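Nakus House: progress report to the Cirkovia fund

Period covered: to the end of July
Prepared by: Lies Maes
Copies: Howard Garside, Wim Bakker

1. Where the work stands

The apartment is furnished and in use. The last item on the original list, the dining table, went in this month, and the kitchen corner is now complete enough for tenants to cook and eat in. The building work was signed off in the previous report and is not repeated here. There are 3 items still open, listed in section 5.

The washing machine is plumbed in against the wall on the kitchen side. The electric pressure cooker is kept on top of it for now. Your last letter asked whether the cooker could have its own shelf. Dirk Willems has measured the wall and a shelf will fit, but the socket would have to move, and we would like to hold that until the electrician is next on site.

2. Tableware

The grant allowed for one set of everyday tableware. We settled on cream plates in two sizes and blue plastic bowls, also in more than one size. They were bought from Trastico along with the tablecloth, a check in teal, pale blue and white.
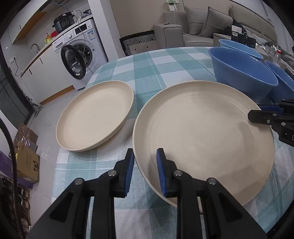
The plates have a raised rim, which was a request from Ineke Maes after the first tenants' meeting. Two of the people who came have trouble with their grip and find a flat plate hard to pick up from the table. The bowls were chosen to be light and hard to break. We looked at a stoneware set from Magyar at a higher price and decided against it on weight.

Tenants have asked for more of the small bowls. We have not ordered any yet.

3. Spending

The furnishing line was set at 2275. We have spent 1834, delivery included. Of that, 578 went on the kitchen corner and tableware together, and the rest on the table, chairs, bedding and curtains. The unspent amount is 441. We propose to carry it over to cover the shelf, the socket and a second tablecloth. Wim Bakker has the receipts and will send copies with the signed version of this report.

One invoice was paid twice in error and has been refunded. The figures above are after the refund.

4. Use of the room

The dining table is used for more than meals. Lies and Ineke run the household sessions there, with up to four tenants at a time. The sessions cover setting the table, clearing it, washing up and putting things away where the next person can find them. Laundry is taught in the same visit, as the machine is a few steps from the table and a load can run during the meal.

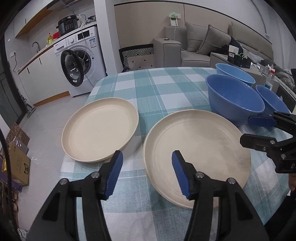
The rounded edge of the table was a good choice for a room this size. Tenants have to pass it on the way to the washing machine, and the old square one had to be pulled out every time someone wanted to load it.

The cloth has washed well so far. It creases in the machine and we have stopped ironing it. The plates mark more easily than we expected from the catalog, and sauces need to be rinsed off soon after eating. We have added this to the sheet on the kitchen door.

Attendance has been steady. Two tenants missed sessions because of work shifts, and we have moved one session to 6:30 p.m. to suit them.

5. Still open

Shelf for the pressure cooker, and the socket. Dirk to get a price.

Second tablecloth, so that one can be in the wash. Lies to order once the carry-over is agreed.

Hoses and cables behind the washing machine. These need clips. Dirk will do it at the same visit as the shelf.

6. What we need from you

Please confirm in writing that the 441 may be carried over. Howard has asked that this be settled before the next payment is requested. We would also like to know if the next report can be sent on the short form, as the purchasing is nearly finished.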